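The Coat Drive

I said I'd do one Saturday at the Grumell donation center. One! That was in March, and I've got my own stool there now.

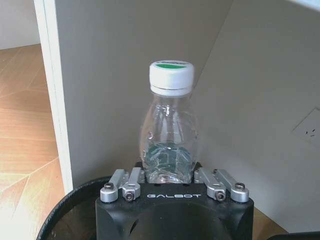 Mostly I check pockets. You wouldn't believe what people leave in a coat (ticket stubs, a spoon, half a candle), and it all goes in the drawer until somebody calls. So when I got to the gray wool one, number 57 on the rack, I stuck my hand in without looking and pulled out a mitten, kid-sized, with a note pinned to it. "The other one is in the blue coat."

Well, we had 4 blue coats, and I'd sent three of them to Canpolat on the morning truck. I ran for the last one, tore through the lining, and got nothing but lint.

I called the Canpolat people and talked way too fast. The woman let me finish, then laughed. "Mitten with a note?" she said. "Ours says it's in the gray."

I drove over that same night.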